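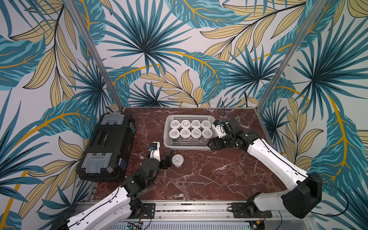
The Fusto grip-hold fault was a recurring failure in the control software of the Fusto two-arm tabletop cell, a small workstation used for sorting and packing lidded cups. The fault was described in a service bulletin issued by Betitex on Jan 10, 2018, and was corrected by an update in May of the same year.

Description

In normal operation each arm closes its two fingers on a cup until the servo current passes a set limit, then holds position. Under the fault, the limit was read once at startup and not refreshed. As the servos warmed up, the stored value no longer matched the load, and the fingers either stopped short of the cup or kept closing. Thin-walled plastic cups were the most affected, as their sides give way before the current rises much.

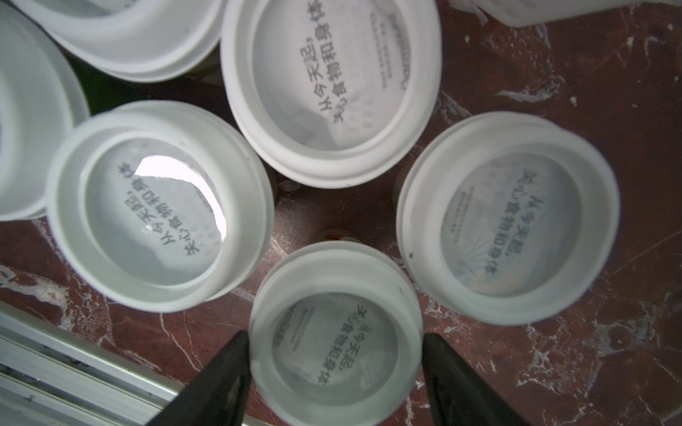
Gripper fingers on a cup, with printed text legible through the translucent base.

Test results

Betitex repeated the fault on a bench cell over 3000 grip cycles. Of these, 37 ended in a dropped cup and 400 in a closing force above the rated value. The first bad grip was logged at cycle 922. No injuries were reported, but the bulletin classed the fault as a safety matter – an arm that had lost a cup went on to its next move without stopping, and an operator reaching in to pick up the cup could be struck.

Correction

The update reads the limit before every grip and halts both arms if the finger position does not match the expected cup width. Operators were told to cut power before reaching into the cell until the update was installed. Clokedness, which supplied the servo drivers, changed the default startup values in its next release.

See also

Thái gripper
Force limiting
Emergency stop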